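Hellton Community Pantry Project: Second Progress Report
Prepared for the Henriques Fund
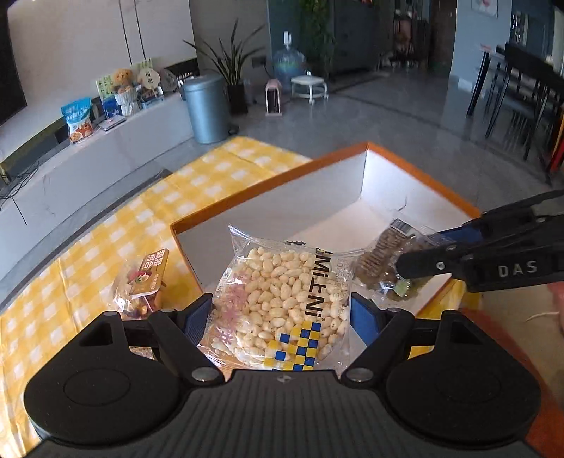

Clonmont, September

You asked in your last letter for a report that says what is happening and leaves out the brochure language. I have tried. Some of what follows won't be welcome, and I would sooner you had it from me now than from the acquittal next year.

Where things stand

The pantry is open three mornings a week and has been since the lease was signed. In the reporting period we recorded 3602 visits. Our application predicted a higher number, and the application was too hopeful. I was doubtful about the forecast at the time and I am more doubtful about it now. It was built on the enrolment figures from the two primary schools, and a fair share of those families live on the far side of the highway, where the bus doesn't run on a weekday morning.

I'd also ask you to be careful with the 3602. It is a count of visits, and a household that comes every week appears in it every week. The number of separate households on the register is 292. That figure is sounder, though it includes people who signed up at the launch barbecue and haven't been back. I have not been able to work out how many of those there are, because the sign-up form at the launch didn't ask for a phone number.

Stock

Most of what goes over the counter is still dry goods: rice, pasta, tinned tomatoes, long-life milk, cereal. Packaged snacks move faster than anything else on the shelf, puffed grains and crackers especially, and parents say they go straight into lunch boxes. The nutrition guidelines attached to your grant would like us to carry fewer of them. I have read the guidelines twice and I don't see how they were meant to apply to a pantry with one domestic fridge. If the Fund wants more fresh food going out, the Fund will need to look again at the line for refrigeration, which was cut from our original budget by half.

Fresh vegetables have been patchy. The arrangement with the market growers gave us good weeks in autumn (pumpkin, silverbeet, more zucchini than anyone could take home) and next to nothing over winter. The agreement was a handshake, and the results are what you'd expect from a handshake. A written one is being drafted.

The Jitix software

The stock and booking system was the largest single item in the first instalment, and you have asked specifically whether it is delivering savings. My answer is that I can't find any. Jitix was sold to us as a way of cutting paperwork. We now do the paperwork and then enter it into Jitix. The booking side works well enough for people who have a phone with data on it. Everyone else rings up or walks in, and their visits are keyed in afterwards, usually on Friday when it's quiet.

The use-by alerts have been some help, I'll grant that. We threw out less dairy in the second half of the period than in the first. Whether the software did that or whether we simply stopped over-ordering yoghurt, I couldn't say, and I'd be wary of anyone who could. The licence comes up for renewal in 12 months. I recommend we don't commit to a second term until there is a proper comparison against a spreadsheet.

Cooking classes

The classes were the part of the program the steering group was most enthusiastic about. They began with a full room and have shrunk to a handful. The feedback sheets are glowing, but they were filled in by the people who stayed to the end, and I put very little weight on them. The evening session should be dropped. The morning one could be kept going at low cost if the hall will waive its hire fee — I have written to ask and have had no reply.

Money

Spending is under budget overall, mainly due to the coordinator position sitting vacant over winter. I don't regard that as a saving. Petrol and freight are over. There is an unexplained difference of $200 between the petty cash book and the bank statement, which I have left showing in the attached sheet until somebody finds the receipt.

What we are asking for

First, permission to move the unspent wages into refrigeration, meaning one upright commercial fridge and the electrical work to go with it. Second, a revised visits target. The present one can only be met by counting more generously, and I'm not willing to do that. Third, a decision on the Clonmont outreach van before the end of the quarter. I remain unconvinced by the van. The costings assume donated tyres and servicing, and I've seen no letter from any garage offering either.

The register summary, the bank reconciliation and the draft growers' agreement are attached. The evaluation plan isn't, as it is still with the consultant, where it has been since before Easter.

Project Manager
Hellton Community Pantry Project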